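Home | News | Publications | Training | Members | Contact

April
Press office, Covberg

Covberg publishes good practice code for two-arm tabletop robot cells

Covberg has published the first edition of its code of practice for small robot cells in which two arms work over one table. The code, titled Shared Bench Working, sets out requirements for layout, cabling, end-of-arm tooling, stopping, restarting and record keeping. It is meant for laboratories, training rooms and light assembly shops that use small arms for handling household and workshop objects.

The code was drafted over two years by a working group chaired by Ebere Nwosu, head of technical rules at Covberg, with members drawn from Badawi, Urninden and four teaching laboratories. A draft was open for comment last year and drew 200 written comments. Each has been answered in a separate document that can be downloaded with the code.

Shared Bench Working does not replace legal duties or the published machinery safety standards. Where a standard sets a stricter limit, the standard applies. The code covers matters that the working group found were being settled locally, often by habit, and differently from one room to the next.

Scope

The code applies to cells that meet all of the following conditions:

- two arms are mounted on, or hung over, a single work surface;
- the objects handled are loose and are placed by hand before a run;
- a person is expected to reach the surface between runs;
- the cell is not enclosed by a fixed guard on every side.

Mobile bases, arms carrying cutting tools and cells handling hot or corrosive contents are outside the first edition. The working group will look at mobile bases in the second edition.

"Most of the comments were about ordinary things," said Ebere Nwosu. "Where the tray goes, where the cable goes, who is allowed to press start. A risk assessment will usually deal with the arm in detail and then give one line to the table. We have given the table a section to itself."

Main requirements

Section 3 deals with the work surface. It must be one plain colour with a finish that allows the edges of each object to be made out by the operator and by any camera in use. Objects are to be set out with clear space between them at the start of a run. The minimum gap is 30 mm, or the full opening width of the gripper, whichever is larger. Objects that can roll must be held in a stand, cradle or recess. Reflective items such as metal trays are permitted, but the cell record must state that they were present, and the lighting must not be changed part way through a series of runs.

Section 4 deals with the arms. Each arm must have a written rest position, and the two rest positions must be such that neither arm has to cross the other to reach its own. A gripper at rest must be empty. Before the operator's hand enters the work area, both arms must be at rest or stopped, and the operator must have confirmed this by looking at the arms as well as at the screen. Status lights on the base of an arm may be used as a prompt but are not accepted as proof that the arm is stopped.

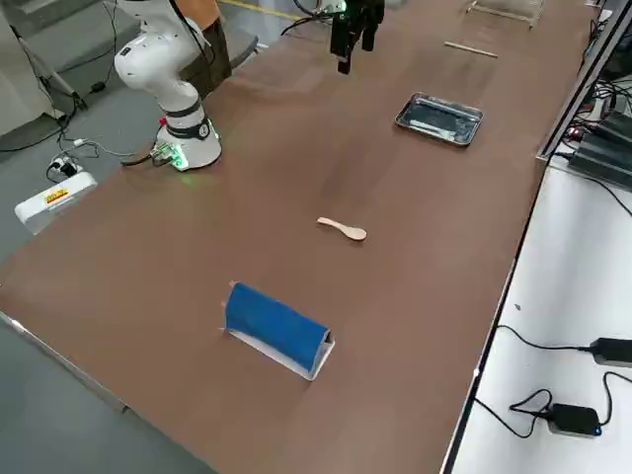
Two-arm bench set out with tray, wooden spoon, stick and blue roll. The gripper of the second arm is empty.

Section 5 deals with cables and power, and is the longest in the code. It separates cables into three classes: those that move with an arm, those that are fixed to the bench, and those that cross the floor. Moving cables must have a loop large enough for the full travel of the arm and must not be able to touch an object on the surface at any point of that travel. Fixed cables must be kept off the work surface itself. Floor cables must be routed away from the side from which the operator loads the bench. If that cannot be done they must be covered, and the cover must be inspected weekly.

Power adapters and control electronics may be kept on a side surface next to the bench if a raised edge, rail or gap separates the two. Each adapter must carry a label naming the device it supplies. The code asks for the label at both ends of the lead, a point on which the working group was divided and which it will review.

Section 6 covers stopping and restarting. One stop control must halt both arms. A stop that halts one arm and leaves the other moving is not acceptable under the code, including during set-up. After a stop, the restart must be made by the person who cleared the surface. Where two people share a cell, the name of the person in charge must be shown on the bench and changed when the role passes from one to the other.

Section 7 covers records. A cell record is a single page listing the objects used, their starting places, the gripper type, the rest positions, any stop and its cause, and the name of the person in charge. Records are to be kept for 100 working days or until the next full inspection, whichever is later. Electronic records are allowed if they cannot be altered after the end of the shift.

Trial use at Urninden

The draft was tried at Urninden over 20 working days in a training room with benches of the type covered by the code. Staff there kept cell records for every run and noted each point where the draft was unclear or could not be followed.

Three changes were made as a result. The rule on rolling objects was widened to allow a folded stand, where the draft had called for a fixed recess. The rule on boxes and packaging near an arm was rewritten: a box may stay on or beside the bench if it is outside the reach of both arms, or if it is listed in the cell record as an obstacle. The draft rule that every object be returned to a marked outline was dropped, as trainees had begun to spend more time on the outlines than on the checks.

"We had good written rules for the arms and almost nothing for the half metre next to them," said Rania Ouazzani, who ran the trial at Urninden. "The cable section took us longest to meet. We moved one bench twice. I would advise anyone starting on the code to do section 5 first and leave the paperwork until the bench is where it is going to stay."

Urninden has since adopted the code for all its training benches. Badawi, which supplies bench mounts and cable guides, will refer to the section numbers of the code in its fitting instructions.

Self-check and assessment

A self-check sheet is issued with the code. It has 30 questions, each answered yes, no or not applicable, and each "no" must be given an action and an owner. Covberg expects a first self-check to be done by two people, one of whom does not normally work at the cell.

Sites that want an outside view can ask for a Covo assessment. Covo is Covberg's assessment scheme for small automation and has until now covered single-arm cells only. A Covo assessor will visit the site, watch one full cycle of loading, running, stopping and clearing, and read a sample of cell records. The result is given as "meets", "meets with actions" or "does not meet". There is no score. An assessment stands until the layout, the arms or the grippers are changed – a change of objects alone does not end it, provided the new objects are entered in the cell record and checked against section 3.

Assessors are being trained at present. Bookings for two-arm cells will open once the first group has finished.

Transition

Sites already holding a Covo result for a single-arm cell do not need to act unless they add a second arm to the same surface. Sites that have been using the draft should move to the first edition at their next inspection. The section numbers have changed: cabling was section 6 in the draft and is now section 5, and stopping has moved from section 5 to section 6. References in local procedures should be corrected at the same time.

The working group will meet again after the summer to consider questions raised in use. Two subjects are already on its list: the labelling of power leads, and whether a gripper left open over the bench at rest should be treated differently from one left closed. Views on either are welcome in writing and should give the section number.

Availability

Shared Bench Working, first edition, is available from the Publications page of the Covberg website, together with the self-check sheet, a blank cell record and the replies to comments. Members can download all four without charge. Printed copies can be ordered by members and non-members.

An online briefing for site managers and trainers will be held on Tuesday at 10.30 am. It will go through sections 3 to 7 in order and will be followed by questions. Places can be booked through the Training page.

Notes to editors

Covberg is a membership body that writes codes of practice for small automation and runs the Covo assessment scheme.

"Cell" in the code means the arms, the work surface, the side surfaces, the power supply and the floor within one metre of the bench.

Ebere Nwosu and Rania Ouazzani are available for interview. Requests should be sent to the Covberg press office through the Contact page.

Back to news | Print | Next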